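**Kelemen moves returns sorting at Trutside to two-armed stations**

Kelemen, the returns handling firm, has finished the first stage of automation at its Trutside depot. Two-armed robot stations now do the first sort on mixed small goods, a job previously done by hand on both shifts. The second stage, covering cartons and soft goods, is planned to begin in February.

The depot takes in unsold and returned stock from chemists, toy shops and general stores. Goods arrive unsorted in totes. Until the change, a sorter emptied each tote on to a bench, picked out each item and placed it in a bin by category. Under the new arrangement the tote is emptied in the same way, by a person, and the robot does the picking. Items it can't place are left on the table and cleared by hand at the end of each cycle.

The stations were supplied by Cerkby, which also holds the service contract. Each has two jointed arms with jointed-finger hands, mounted on a fixed base facing the table. Cerkby tested flat grippers at its own works first and dropped them after repeated trouble with thin items and anything that rolls.

Target pick rate for the first stage was 50 items an hour per station. Kelemen says the depot is now averaging 68, measured over full shifts and including stoppages. An experienced sorter is faster than that on easy stock. The stations run through breaks and shift changes, and the depot's daily total has gone up slightly as a result.

The workforce at Trutside stands at 71, the same as before the stations went in. Job content has changed more than headcount. Former sorters have been moved into three roles: loading, exception handling and station minding. Loading is the closest to the old work. Exception handling covers damaged packs, unreadable labels and whatever the robot has left. Station minding involves watching two stations at once, clearing faults and recording each one on a tablet.

Station minders are paid one grade above the old sorting rate after completing a course of training at Cerkby's site in Irton. Loaders stay on the old grade. Staff representatives have asked for loaders to be rotated through the minding role so that the higher grade is open to them, and the depot has agreed to a trial on the late shift.

Reported wrist and shoulder strain among sorting staff has fallen since the change. Complaints of eye strain and boredom have risen, mostly from minders. Minding periods were first set at two hours and have been cut to one, with a spell of exception handling in between. A request for seats at the stations was met within the month.

Noise has been a smaller matter. The arms are quieter than the conveyor they partly replace, but the fault tone was set too loud for the room and has been turned down twice.

Before a station goes on to live stock it is run on a set of practice items of different sizes, shapes and packaging. Cerkby asks for 1000 practice picks with a minder present, and the minder signs off the log. Several staff said this was the most useful part of their training, as it showed them which items the hand handles badly before those items were holding up a shift. 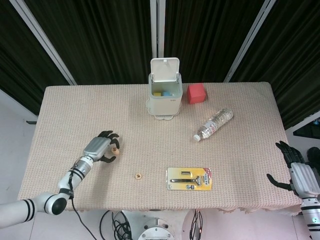
**Can a minder stop the arms without shutting down the whole station?**

Pressing the pause key holds both arms where they are and keeps the current job in memory. The red stop button cuts power to the arms, and the station then has to be restarted from the panel before work can go on.

Kelemen will review the minding periods again before the second stage. Soft goods are expected to produce more exceptions than the present stock, and the depot plans to add one exception bench per pair of stations. Applications for the next Irton course are open to all grades and should go through shift leads.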